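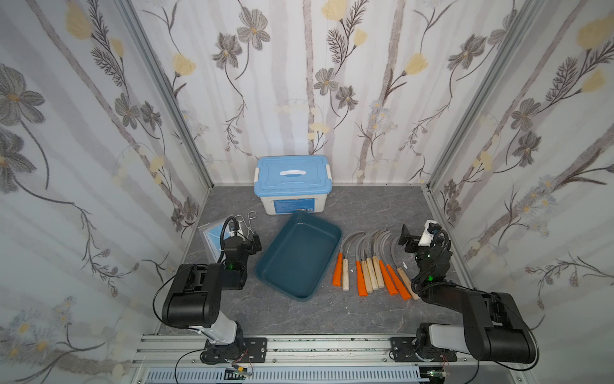

Step 3: Lay the sickles out before you box them

I was doubtful about this one. Every tool storage guide wants a tray and a lidded box, and most of them want you to buy both. Use what you have.

Set the sickles side by side, blades pointing away from you, handles towards you. Orange handles and wooden ones can share a row; I see no point in sorting by colour. Keep the tray empty until you've looked over each blade.

Sumyee Leung at Warkgate swears by oiling them every 30 days. I do mine in April and they cut grass perfectly well.

Step 4: Check the latches

Lift the box by its handle 2 inches off the table before you trust it any further.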